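# Huvska finger and calibration kit: three months in

I've had the Huvska kit on our cell since October and I keep getting asked whether it's worth the money, so I'm writing it all down in one go and then I can just send people the link. It cost us 2,090 with the spare pads, which made Malathi Reddy (she signs things off) go very quiet for a bit. Short version – I like it a lot, I'd buy it again, and the manual is dreadful.

Our cell is an arm on a bench, with a gripper that picks up cloth and other floppy bits and drops them in a bin. It runs most of the day and I look after it, so I'm the one who gets the message when it starts dropping things. Before this we had the fingers that came with the gripper, and I'd been gluing rubber onto them. It worked for a week or so at a time and then the rubber peeled and I'd find a curl of it in the bin with the laundry.

## What you get

A pair of fingers, two sets of pads, a torque driver, a printed calibration board, a little bag of screws and a plastic gauge for checking how the fingers meet. There's a foam tray for everything except the board, which lives loose in the lid and will be bent by the end of the first month if you don't find somewhere flat for it. Mine is behind the filing cabinet.

The torque driver is far better than I expected! It clicks properly and it has a short handle, so you can get it in beside the wrist without taking the cable guide off. I've started using it on the Teuber mount as well, which isn't what it's for, but the screws are the same size and life is short.

## Fitting it

Allow an afternoon the first time. The old fingers come off with two screws each and the new ones go on the same way, and if that were the whole job you'd be done before your tea got cold. What takes the time is squaring them up. You close the gripper on the gauge, nip the screws, open it, close it again, look for daylight along the edge, and start over when you see some. I went round that loop more times than I'd like to admit. Then Kamrul Dissanayake came over and pointed out that I had the gauge upside down. There's an arrow moulded into it, very small, black on black. I've since gone over it with a white paint pen and I suggest you do that before you do anything else.

The pads slide on from the tip and lock with a half turn. They're stiff when new. Warm them in your hands first and they go on much more easily. And don't use the torque driver as a lever, which is how I got a chip out of pad number one on day one.

You'll also need to tell the controller about the new finger length. The manual puts this in an appendix, after the warranty. Put it first in your head, because the new fingers are longer than the old ones and the arm doesn't know that until you tell it. Ours gave the bench a gentle poke. No harm done, but I did say a word.

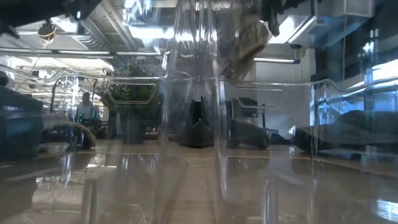 Calibrating is where I think the kit earns its price. You put the board flat on the bench, jog the arm to a handful of positions, and the software works out where the camera is in relation to the arm. With our old method (a printed sheet and a lot of tape) I'd lose a morning. With this I can do it between other jobs. It's fussy about light, though, and it's fussier still about shiny things. I'd been leaving the bin where it was, and a clear plastic bin is a menace here: the rim becomes one long wavy line of glare, the creases throw white streaks down the middle, and whatever is behind it comes through bent. A polished table then gives you most of it a second time, upside down. So now the bin comes off, the board goes down, and the bin goes back when I've got a good result. If you've got a window nearby, pull the blind too. I did one run in bright sun and one after dark on the same settings, and the evening one passed first go.

## Living with it

The routine I've settled on is a quick look every morning and a proper check every 600 picks. The morning look is just me running a thumb down each pad and wiggling the fingers. The proper check is the gauge again, then the torque driver on all the finger screws, then a wipe of the pads with a damp cloth. Don't use solvent on them. Hashini Uddin did on her cell and they went tacky, and then they picked up fluff like you wouldn't believe.

Fluff is the main enemy anyway. Anything woven sheds, and it packs into the groove at the base of the pad where you can't see it, so the pad sits slightly proud and the two sides stop meeting at the tips. The first sign is thin cloth slipping out of one corner on the lift. I spent ages fiddling with grip force before I thought to take the pads off and look. An old toothbrush clears it. Huvska could have put a brush in the foam tray, there's room.

Crumpled things go well. A bunched-up bit of cloth gives the fingers plenty to get hold of and the new pads hang on to it nicely all the way over to the bin. Flat things are still a bit hit and miss. If a cloth is lying dead smooth on the bench the tips skate over it, and I've had to slow the approach right down and come in at a slight angle.

I'm on my second set of pads now. The first wore evenly (apart from my chip) and I swapped them when the ridges had gone at the tips.

## What annoys me

The manual, obviously. It has 3 different names for the same screw, and one of the drawings shows a gripper that isn't the one the kit fits.

Spare pads only come in pairs of sets, so you can't buy one to replace the one you've chipped. And the bag of screws doesn't include the short ones, which are the ones you'll drop down the back of the bench.

Support was decent, mind. I wrote to them late one afternoon about the finger length thing and had a sensible answer by the next morning, with a proper drawing attached.

## Compared with the Prireck

Mizanur Majumder let me borrow his Prireck set for a while. It's cheaper and the fingers feel just as solid, and the quick-change catch is lovely, one push and they're off. But there's no calibration board and no gauge, so you're back to tape and squinting. If your camera never moves and you swap fingers a lot, I'd go for the Prireck. Ours gets knocked (people lean on the post, I've asked them not to) and I recalibrate often enough that the board pays for itself.

I haven't tried the Atent one. Nazma Herath has it on order and has promised me a go, so I'll add a bit on the end here when I've had my hands on it.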